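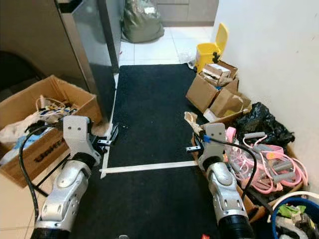
Dolia two-arm kit, home build, review after a first month

Bought the pair from Lostis, 561 all in with the leads. Delivery fine. Instructions less fine, page 20 has the shoulder bolts the wrong way up and I did one whole arm like that before I noticed. Other one went together in an evening.

Good: joints are smooth, hardly any slop. Grippers close square. Housing looks smart in silver and grey and hasn't marked yet.

Not so good: cables. They hang in loops off the grippers and there's nowhere on the casing to clip them. I've ordered some Pletier clips, will update. The small blue plug on the right one is a fiddle with big fingers.

Software setup took 2 goes. Second time I started from scratch and it was fine, no idea what I did differently.

Tip: put down a dark mat and mark your work area with white tape. Mine's in the hallway, between the boxes and the wall, and the tape is a great help when lining things up. Cheap tape lifts at the corners tho.

Support answerd in a day. Spare fingers are 88 a set which is cheeky.

Four stars. Would buy again, would read page 20 twice.

Dhillon, 30 Apr 2025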